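Preparing a Donation Parcel for the Mollel Center

Last updated 10 Oct 2024

Households and offices may send used toys and small goods to the Mollel Center throughout the year. Please follow the steps below so that your parcel can be accepted at the Sallmont desk.

Before you pack

Wash all items with mild soap and let them dry overnight. Remove batteries and place them in a separate bag. Items with broken parts or missing safety labels cannot be accepted.

Packing

Choose a sturdy box and line it with kraft paper. Crumple a few sheets and press them into the gaps - newspaper is not suitable, as the ink may rub off. Soft items go on top of heavy ones.

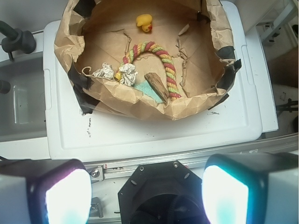
Small toys on a lining of crumpled kraft paper.

Close the box with 2 strips of tape along the main seam. Write the donor number on the lid and on one side.

Sending

Parcels may be left at the desk or sent by post. The desk holds unlabeled parcels for 21 days, after which they are returned to general stock. Donors sending more than 300 items in one month should write to Birthe Kjærgaard, Donations Office, before shipping. No parcels are received during the stock count in February.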